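Nogueira Stage Cue Archive: README

Last touched May 10, 2022, by Satish Acharya. Complaints go to Elaine Evangelista, who has agreed to this in writing.

The archive holds prompt-book cues from 46 productions at the Nogueira, a community theater with 237 seats and one working dressing room heater. There are 1549 cues in all, typed up from pencil, ballpoint and, for one winter musical, eyeliner.

What's in the folder

cues.csv has one row per cue. Columns are show, act, page, type (light, sound, fly, actor) and note.
shows.csv lists title, season, director and stage manager.
unreadable.txt is where 16 cues went when neither of us could agree on a single letter.

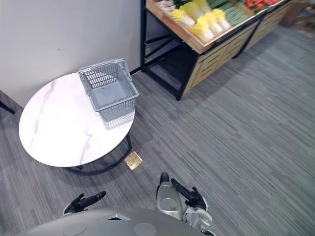

Spelling in the note column is left as written. "Fog NOW" and "fog now??" are different cues and should stay that way. If you merge them, you will lose most of the second act of Grullus, our pirate operetta, which was held together by fog.

Known problems

Page numbers for Brornodero restart at intermission. The director swapped scripts and told the cast but not the booth.
Some sound cues say only "the usual." We asked. It was a doorbell in two shows and a goose in the third.
Anything marked "Cesgate" refers to the old dimmer board, so the light levels don't match the newer shows. Don't average them.

Use

Free for school and amateur groups. Please credit the Nogueira and leave the stage managers' names in. Opinions about actors in the note column were removed in January, after a vote by the actors.

Corrections are welcome if you were in the booth that night. If you were in the audience, we're sorry about the goose.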